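7th February, bench log, Arby cell

Teleop day on the block task. Same operator all session, headset plus gloves, Lulladell retargeting on both hands. Target for the batch was 80 demos, kept 56, threw out 24. Most of the rejects were my call on replay, not the operator's.

Reject reasons, in order of how often I wrote them down:
- thumb reaches the block before the fingers and shoves it along the felt
- operator corrects with the torso when the arm runs short
- dropped packets from the left glove, hand freezes for a few ticks then jumps
- wrong start pose

The thumb problem is retargeting. The glove reports thumb flexion early and the mapping passes it straight through. I put a 9 tick delay on the thumb channel after lunch and the operator said it felt sluggish but usable. Replays look cleaner. I don't want to keep it as a fixed delay. Better to rescale the flexion curve per operator and store it with the calibration file. To do before the next batch.

Felt top stays. On the bare tabletop the blocks slid whenever a hand pressed down off center. The felt grips enough that a push from above mostly stays put. It does drag when a block is moved flat, so the policy will learn the drag too. Noted in the batch header.

Kept the other items along the back edge of the table for all runs. They are distractors for now: sponge, snack bags, the long red stick. The stick is close to the block color and the Zawadzka segmenter merged it with a block twice during the afternoon. Not fixing the segmenter this week. Tag those two episodes and move on.

Contact labels: pressing on a raised block should be its own label, separate from grasp. At the moment both go in as "contact" and the gripper state doesn't tell them apart, because the fingers are spread in one case and half closed in the other and the threshold sits between them. Relabel by hand for this batch.

Episode counter stood at 3,085 at shutdown. Gilico sync started before I left, check it went through - last time it stalled on the depth files and reported success anyway.

Next session: thumb curve first, then left hand. The left hand has had almost no work in this task and the data is lopsided. Want a full set with both hands in play by March.
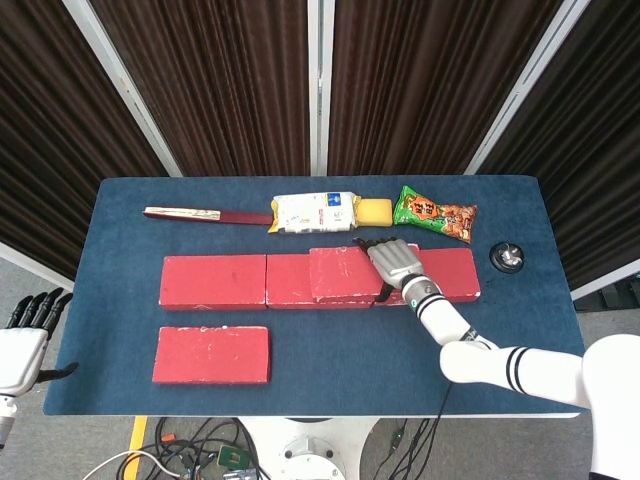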